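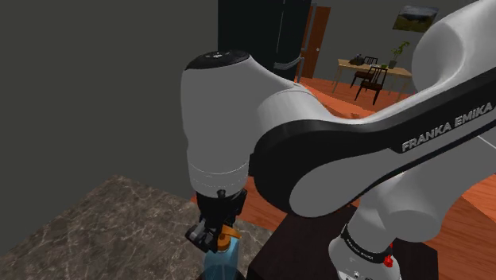 Gripper on the cap of the blue bottle, indoor scene, rendered in the simulator.

Durkow Planner review: a good planner with a bad personality
By Catriona Forsyth, Jan 3, 2020

I have been using Durkow since November, mostly in the evenings and mostly with the Franka arm in simulation, where the worst thing I can break is my own mood. It is a motion planner with a grasping module bolted on the side and a graphical editor bolted on the side of that. You give it a robot, a scene and somewhere to go, and it hands back a path. Sometimes it hands back the word "infeasible" and leaves you to reflect on your choices.

Installation took me 40 minutes, of which 20 went on a licence key that must be pasted without its last hyphen. The manual mentions this on page 231. I do like a manual with a plot twist.

Once running, the planner itself is very good. I had been on Tillman before, which finds a path every time and treats the elbow as somebody else's problem. Durkow keeps the whole arm tidy. Reaching past a counter to a bottle, it brings the wrist round and comes down from above without the grand sweeping tour of the room that Tillman always seemed to think I'd paid for. Replanning is quick enough that I stopped making tea while it happened, so my tea consumption is down and I blame the software.

The grasp module is where I started muttering. It ranks grasps by a score, and the score adores bottle caps. Caps are small, neat and fit nicely between two fingers, so up they go to the top of the list, whatever you were hoping to do with the bottle afterwards. If you want it held round the body you have to paint a "no thanks" region over the cap in the editor, and the region is lost if you rename the object. I renamed the object a lot. There is a setting called Prefer Body which, as far as I can tell, prefers caps slightly less.

Collision checking has a padding value that applies to everything at once, fingers included. Set it high enough to feel safe near the worktop and the gripper refuses to go near the thing it's meant to pick up. You can override it per link in a text file. Mind the indentation.

Perception is not included. I fed it poses from Birketti, which worked first time, and then from Dimitz, which uses a different idea of which way is up. Durkow has a tick box for this. It's under Appearance.

Support answered both my emails within a day, politely, and fixed the crash on closing the editor. The crash on opening it remains, over a month later, though only if the last scene had a door in it.

Would I buy it again? Yes, for the planner, and I'd write my own grasp ranking over a wet weekend. Version 2 is promised with a new editor. I've kept my old scene files just in case.

Search reviews Enter keyword Go

Contact | Copyright 2020 Catriona Forsyth | Back to top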